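Against the Printed Stone

Surface pattern is usually treated as the last decision in a fit-out, made after the drainage, the lighting and the joinery are settled. I think it should be made much earlier, and by someone who will have to look after the result. My argument concerns printed finishes in particular: vinyl, laminate and coated board carrying a photographic image of some other material, most often marble.

I manage finishes specification for small commercial interiors, mainly clinics and shared offices in and near Daltholm. Of the last 46 schemes that crossed my desk, 30 asked for a stone effect somewhere. Very few of the briefs said why. When Graça Correia, who checks our schedules, began sending such requests back with a note asking for the reason, the usual reply was that the client wanted it to look clean.

A mottled beige is good at looking clean. It is less good at being clean, and the two properties work against each other. The mottle breaks up the field, so that a crumb or a scuff has to compete with the pattern before the eye will pick it out. On a plain pale floor the same mark is found at once and wiped up.
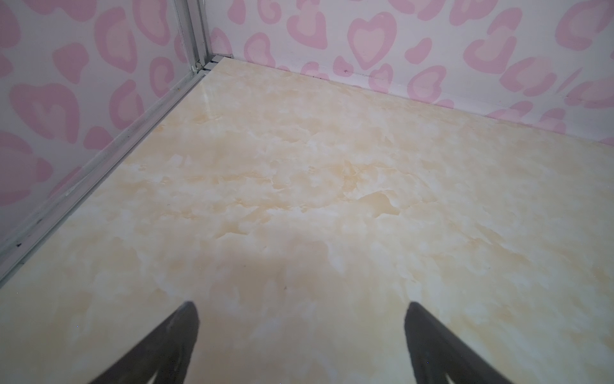
The trade calls this property soil hiding and sells it as a benefit. In a corridor it may be one. In a treatment room it delays the moment at which somebody fetches a cloth, and I would not specify it there. Marwan Darwish has put the opposite case to me more than once: cleaning should follow a timetable and not depend on what the cleaner happens to notice, so the pattern is irrelevant. I accept the principle. I have also read a good many cleaning logs, and I would like the floor to help.

Gloss complicates matters. A high sheen gives a strong reflection under a single lamp, and within the reflection the print vanishes altogether. Samples are nearly always judged flat on a desk under diffuse light, where this does not show. They should be laid on the ground, under the fittings that will be used, and viewed from standing height at both ends of the room. The test takes seven minutes and costs nothing.

Then there is repeat. Real stone does not repeat. A printed sheet does, and the interval is set by the circumference of the print cylinder or, with digital work, by the size of the image file. Deolinda Valente once laid out a full bay of a Caldeira sheet for us and marked each recurrence of one vein with chalk. Once marked, the recurrence was plain from the door, and the client changed the order the same afternoon. The cost of changing it then was 2,861 pounds. After fitting it would have been a good deal more.

I have less quarrel with patterns that make no claim to be anything else. Spots, checks, stripes and outright animal prints are honest about being printed, and their repeat is part of the design. People who would never question a false marble will object strongly to a pink leopard wall, on grounds of taste. Taste is a fair ground, but it is a separate one. The bold print has a stated scale and can be lined up at the corners by a competent fitter. It can also be matched from a new roll with some confidence, provided the batch number has been kept.
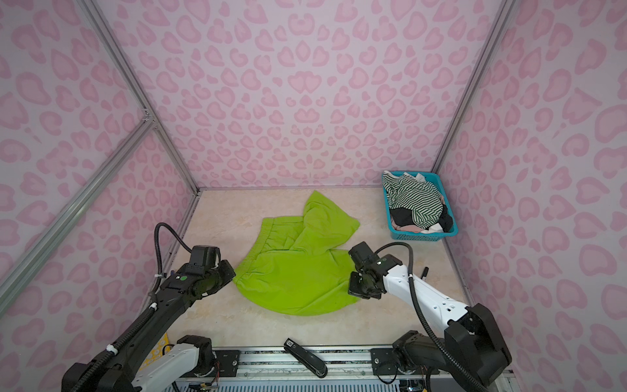 What a specification should say

A finish schedule should give the repeat length in both directions, the gloss value with its angle of measurement, and the batch number. Ours did not until November, when Yogesh Khurana rewrote the template. Bristis now supplies all three without being asked. Trustach supplies the gloss value only and has to be chased for the rest.

It should also record who chose the pattern and for what purpose. One line is enough. If the line reads "to look clean", the item should go back.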